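Home | Guides | Garden | Kids | Contact

Setting Up a Kids' Tool Tub, Part 3: Filling It
By Zuzana Dvořáček
May

Okay, so you've got your tub washed and you know which corner it's going to live in (if not, go back to Part 2, I'll wait). Now comes the part my nephews like best, which is dumping everything out and starting over!

1. Clear yourself a flat surface and tip out every small tool you own. Check coat pockets and the sandbox too. I found a trowel in a rain boot last spring.

2. Brush off the dry dirt with an old dish brush. Leave the hose out of it for now, because wooden handles hate a soaking.

3. Wiggle each blade. If it moves in its handle, set that tool aside for Part 4, where we get to glue and rivets.

Caution: run a thumb along the metal edges before any child does. My red shovel from Mendale had a burr on it sharp enough to snag a sweater, and 40 seconds with a file fixed it.

4. Put the long tools in first, all pointing the same way. Handles together, blades together.

5. Slide the shorter ones into the gaps. Don't force anything. If it takes a shove to get in, it'll take a bigger one to get out, and small hands will just tip the whole tub.

6. Finish with the widest scoop on top.

Note: my tub is the Floswood 14-inch, and I love it, but any plastic one with smooth sides will do. Recep Oral, who gardens two plots down from me, uses a Plemex dish pan and has no complaints.

The tub and its tools:

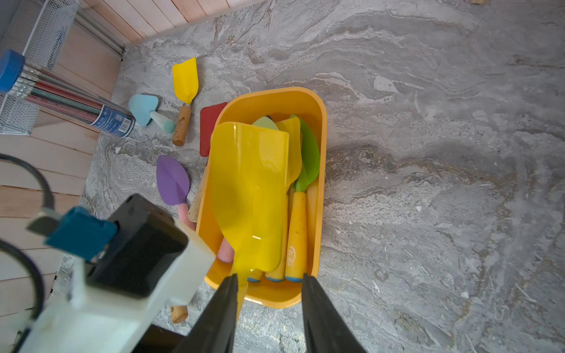
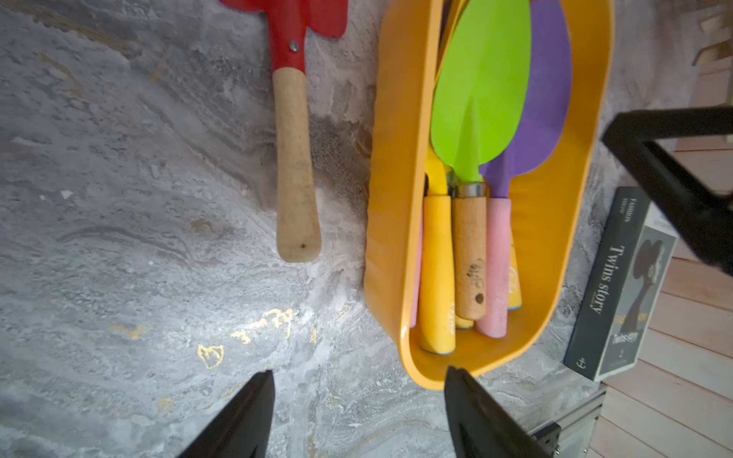
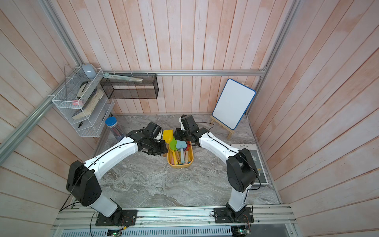
Color is how I get the kids to put things back. I tried name labels one year and they washed off in the first good rain, and then I tried hooks, and the hooks were all too high for the youngest. So now each kid picks a color and that's that. With a bundle like this one it's easy, as the green trowel goes to one child and the purple one with the pink handle goes to another, and neither can claim they mixed them up. Cork and plain wood handles are harder to tell apart, so wrap a bit of bright tape near the end of each (electrical tape holds up better than the pretty stuff, sorry). Then do one practice round of tidying while everybody's still in a good mood, and let the kids do the packing even if it comes out crooked.

Related guides
Part 2: Picking a Tub and a Spot
Part 4: Loose Handles and Rusty Blades
Čierny Seed Tins, Reviewed
Kid-Size Gloves That Fit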